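Folding for a machine that isn't there yet

When I ring Mirjam Lüthi it's just gone eight in the morning and she has already folded the same pair of trousers more times than I've folded anything this year. "Sorry, let me put these down," she says, and there's a clunk. "Right. Hands free. I always forget I can't hold a cup of tea with them."

"Them" are the two grippers she carries, one in each hand, for most of her working day. Mirjam is a demonstrator at Skalden, a small outfit that teaches household robots to tidy up. She doesn't build the robots and she doesn't write any code. She goes into people's flats with a gripper in each fist, squeezes the handles to open and close the fingers, and does housework with them while everything gets recorded. Later on, a robot arm with the same sort of fingers tries to learn from what she did.

I'd come across her because of a talk she gave in May at a little get-together hosted by Ekport, who make warehouse kit and like to hear from people outside the warehouse. She was the only speaker without slides. She brought a towel.

I asked how a person ends up doing this for a living.

"I was in a hotel laundry before," she says. "Seven years. And I applied to Skalden thinking it was a sort of testing job, you know, press the button, see if it falls over. Then they handed me these two things and said, fold that shirt. It took me ages! I'd folded thousands of shirts and I couldn't do one. I was so cross."

The trouble, she explains, is that you lose nearly everything you normally rely on. You've got two fingers on each side in place of five, you can't feel the cloth, and your wrists are suddenly a long way from the thing you're picking up. All those tiny movements you make without noticing — the little rub between finger and thumb to separate two layers, the flick that straightens a sleeve — have to be found again some other way.

"You learn to pinch and drag," she says. "You pinch an edge, you drag it over, you let go, and you use the flat of the other one to press. It's a bit like doing it with oven gloves and salad tongs. After a month I stopped thinking about it. Now I catch myself pinching at home."

So what does a session look like? Mostly it's beds, she says. A bed is the best folding table in any home, and it's what people use anyway. She'll do a run of tries on one item, shake it out, drop it somewhere a bit different, and go again. On a good day she gets through 40 clean ones before lunch.

"Jeans are my favourite," she tells me. "People think they must be hard because they're heavy, but heavy is lovely. They stay where you put them. It's the thin stuff I hate. Leggings! Leggings are a nightmare."

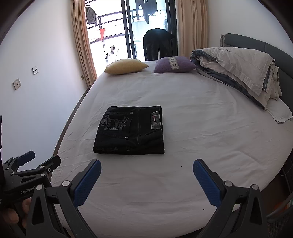
Black jeans in a neat bundle on the bed, with both grippers in view.

I wondered whether it had to be real bedrooms. Couldn't she do all this in an office, with a nice clean table and the lights set up properly?

"We did that first," she says. "They had a table, white top, lamps on both sides, beautiful. And the robot got really good at folding on a white table with lamps on both sides." She laughs for quite a while at this. "Then they put it next to somebody's bed with the sun coming in and it hadn't a clue. So now we go to people's homes. I want the curtains and the cushions and the washing hanging up. If there's a quilt in the way, I leave it in the way."

Anahera Nepia, who looks after the recordings once Mirjam has made them, joined our call halfway through, eating toast. She's the one who decides what gets kept. I asked her what a bad demonstration is, and whether it's simply one where the folding goes wrong.

"No, I like those!" she says. "If Mirjam drops a leg and picks it up again, that's gold. The robot's going to drop things as well, it needs to see what you do next. What I throw out is when she hesitates. If she stops for a think in the middle, the robot learns to stop in the middle. We had one early version that would get hold of a waistband and just... wait. For ten seconds. Like it had remembered something sad."

"That was me working out what to have for dinner," says Mirjam.

They have clearly told this one before, but it made me laugh all the same.

Anahera has driven robots from a distance, too, in her last job at a firm called Imhof, where she sat at a desk with a pair of controllers and moved an arm in another building. I asked which way she prefers, and she was fairer about it than I'd expected.

"Driving it remotely, you know for certain the arm can do the movement, because the arm's just done it," she says. "With the hand grippers, Mirjam can reach in a way the arm can't. She's got a waist and knees. She can lean right over a bed. So sometimes I look at a lovely smooth fold and think, well, that's no use, we'd need an elbow in the wrong place. But remote driving is so slow. And it's tiring, there's a little delay and your shoulders go up round your ears. I'd do 10 good ones in an afternoon and want to lie down."

They still use remote control at Skalden for the last bit of teaching, when the robot can nearly do a job and keeps fluffing one particular step. Someone takes over for those few moments, puts it right, and hands control back. Mirjam has had a go and says she's terrible at it. Anahera says she isn't terrible, she's impatient.

I asked about the people whose homes they borrow. How do you explain to someone that you'd like to come round and fold their trousers?

"You'd be surprised, people love it," Mirjam says. "They say, oh, will you do the socks as well? We use a booking thing called Menska, so they pick a morning and they tick which rooms we can go in. Before I start I go round with them and they put away anything they don't want recorded. Letters, photos, that kind of thing. One lady ironed everything first, bless her, and I had to ask her to crumple it all up again."

And do they pay? They do, a flat fee for the morning, and the folding stays folded if the owner wants it. Most of them do.

What about her hands? She's been asked this by her doctor as well, she says. The handles aren't heavy at the start of the day, but they are by the end of it. She used to do stretches of an hour and now she stops sooner, shakes her arms out, walks round the kitchen. The squeezing is the part that gets you, right in the base of the thumb. Skalden has changed the spring since she joined, mostly because she kept going on about it.

"Three springs we tried," she says. "The first was like strangling a goose. The second was so soft I kept dropping things. This one's fine. I'd like it a tiny bit softer, but I've stopped saying so."

"You said it yesterday," says Anahera.

I had to ask the obvious thing, too, about whether it bothers her to be handing over a skill she spent years getting good at. She took a moment over that one.

"In the laundry, I folded sheets standing up for a whole shift and my back was ruined," she says. "I don't miss it, and I wouldn't wish it on anyone. But I do think about the women I worked with, some of them are still there. I'd want somebody to ask them what they'd like a machine for. I know what I'd have said. I'd have said the duvet covers. Take the duvet covers and leave me the towels, I like towels."

So has she seen the robot fold a pair of jeans, start to finish, with no help?

"Yes, a few times now. It's slow, and it does this funny little pat at the end." She pauses. "That's mine, the pat. I do it when I've finished, I've always done it. I didn't know I did until I saw the arm doing it."

Anahera says she could have trimmed the pat out of the recordings. She's left it in for now, although it adds a second or so to every fold and somebody further up has begun to ask about it.

Then it was nearly nine, and Mirjam had a basket of somebody's pillowcases waiting for her, so I let her go.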